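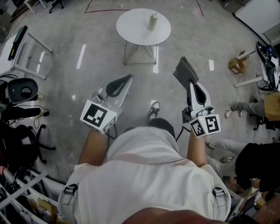 4 House Rules for Shared-Floor Collection

Most of our rules started life as arguments, and the argument that came up more than any other was where the work area ends. When I wrote the first version of the rule sheet I had one line on it: "keep the area clear." Lovely rule, totally useless, because each of us had a different area in mind. One operator meant the table. Another meant everything within arm's reach, and Lwazi Van der Merwe, who was setting up the next task a few steps away, meant wherever he wasn't standing. So the rule sheet now talks about lines on the floor. In Figure 1 you can see red tape laid out past the small round table, marking off a rectangle, while the operator stands on the near side with a folded dark gray cloth in the right gripper. You can also see two other people, sitting or crouching, pretty close by! I don't mind that at all for a cloth task with hand-held grippers. I would mind it very much if the same cloth were being handled by a powered arm, and a good chunk of this section is about keeping those two situations apart in people's heads.

4.1 Two modes, two sets of rules

We call them carried mode and driven mode. In carried mode a person holds the grippers and supplies all the motion. In driven mode a learned policy moves an arm. The Mirport sheet we inherited made no distinction (it was written for arms in cages and then photocopied for everything else), and our first few weeks under it were miserable. People doing harmless things with a towel had to sign out a key. After a while they stopped signing out the key, and then they stopped signing it out for the arm too. I think this is the strongest case I can make against over-strict rules: they wear out, and they take the ones you need down with them.

Our version is lopsided on purpose. Driven mode keeps the interlock, the second person at the stop button, and an empty zone inside the tape. Carried mode drops all three and puts the effort into cables, sight lines and consent. A session has to be declared as one or the other before anyone picks up a tool, and it can't switch halfway. If you want to replay a demonstration on the arm you end the session and start a new one. Janka Jurčo fought me on this for the whole of February, and she had a fair point, namely that the changeover is slow and annoying when all you want is one quick replay. We kept the rule and made the changeover form shorter. It's down to 3 lines now.

4.2 Cables

I'm going to go on about cables for a bit, sorry. Our tools are tethered. A person wearing a head-mounted device and working with both hands is looking at the task, and is going to take that one step back without checking what's behind the heel. We log near misses of every kind, and of the 40 entries in the Hastetti notebook, 13 are feet and cables. Nothing else comes close. Grippers pinching fingers, which is what visitors always ask about, barely shows up.

What we settled on is dull. Every cable leaves the tool toward the operator's own body and goes down past the arm. Slack sits behind the operator or to one side, never between the feet and the task. Power strips go on the floor where they can be seen, and no strip gets moved while a session is running. If a cable has to cross a walking route, the person who laid it stays responsible for it until it is picked up again, even through lunch. (That last bit was Radomír Kováčik's idea. I thought it was fussy and I was wrong.)

4.3 Who may be in view

The next rule is the one I'd ask other labs to copy even if they throw out the rest. A camera on a hand-held tool points wherever the hand points, which in practice means it sees the table, then the ceiling, then the face of whoever is walking by. You can't put up a sign saying "camera faces this way." Early on we tried asking operators to keep the tool pitched down between episodes, and they did, for maybe ten minutes, and then they got tired and rested their arms like any sane person would.
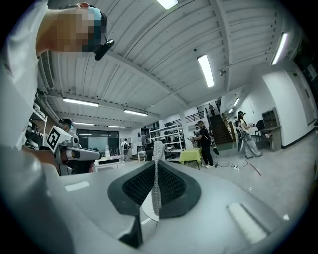 So we gave up on controlling the tool and put the rule on the room. When any tool is recording, everybody in the room counts as being recorded, upstairs and downstairs, at the far wall, wherever. Consent is taken at the door and covers the whole visit. Faces are blurred before the footage leaves the recording machine, and the blur is checked by someone who wasn't in the session. We also ask the person checking to look at reflections, so glass walls, dark screens and shiny floors, because our first blurring pass skipped every one of those. Zuzana Beneš found that by accident while she was looking for a dropped frame.

There's an awkward corner to this. A visitor who doesn't want to be recorded has to stay outside until the session is over, and sometimes the visitor is somebody's boss. We haven't found a graceful way around it. I've simply started telling people on the phone beforehand, which helps a little.

4.4 More than one operator at a time

Running several operators in one room is great for throughput and a real nuisance for everything else. The marker cubes on the tools are there to be tracked, and a second set of cubes wandering through the background is something we'd like to know about when we go back over the data. We don't forbid it. The rule says each pair of tools gets its own set of marker IDs, the IDs are written in the session log, and nobody borrows a tool from the neighboring station, not even for a second, not even if yours has stopped responding. Spare tools live on the shelf and come with their own IDs.

Spacing was harder to pin down. The Michalík group uses a fixed distance between stations and measures it with a stick. We tried the stick for a month. It works nicely for tasks that stay at a table and falls apart once people start walking with things in their hands, so now we give each station a patch of floor and let the operators sort out timing between them. They talk to each other a lot more than they used to! The downside is that the audio track is full of chatter, and we've had to drop it from the release.

4.5 Stopping

Anyone in the room can end a session by saying "stop," and that includes visitors. In carried mode stopping means the grippers open and go down on the nearest surface, and the operator stays put until somebody has looked at the floor around them. We had over 90 stops during the Fladden collection and I went through the reasons afterward with Janka Matoušek. Plenty were silly. One was a sneeze. We log the silly ones exactly like the serious ones and we don't ask the person to justify it on the spot, and I'd be nervous about any lab whose stop count was close to zero.

The remaining open question for us is breaks. Operators set their own at the moment, and the keen ones don't take enough of them. A fixed schedule is on the draft of the next rule sheet, with the length left blank until we've compared grip errors early and late in a session.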